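# Drorkamero: colour profiles for older graphics cards

Posted in September by the Drorkamero maintainer
Print this page | E-mail this page

Drorkamero is a small set of display colour profiles, with a loader to go with them, for people still getting good use out of an older graphics card. It began when the Swanepoel driver update flattened the lighter tones on my own monitor, and I found I'd rather spend my evenings fixing that than buy new hardware. Welcome, and pull up a chair!

## What you get

There are 4 profiles in the `profiles` folder, plus the loader and a short settings file. Dresgate is the everyday one, and it's the one I'd start with. Rarkdale is warmer and kinder to tired eyes in the evening (my favourite, if I'm allowed one).
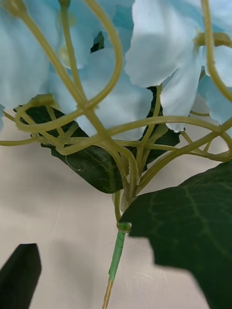
The loader reads your card's gamma table at start-up and swaps in the profile you've named in the settings file. Give it 6 seconds before you judge anything by eye. Pale colours are where a bad table shows first, so I like to check with something like these artificial flowers, where the light blue of a petal fades almost to white, and the olive-green stems are handy for spotting a yellow cast. If the petals go to one flat patch, drop `highlight` by 2 and reload.

## Known problems

- Dual monitors share one profile for now.
- Waking from sleep sometimes drops the profile; run `drorkamero --reload`.
- Version 3 of the settings file won't read in older loaders, sorry.

## Licence

Use it, change it, pass it along to a neighbour. A link back is a lovely favour.

Comments

**oldcard_owner:** Rarkdale is gorgeous on my ancient laptop, cheers!

**tinroof:** Any chance of separate profiles for each monitor?

**maintainer:** Working on it, tinroof, slowly, between cups of tea.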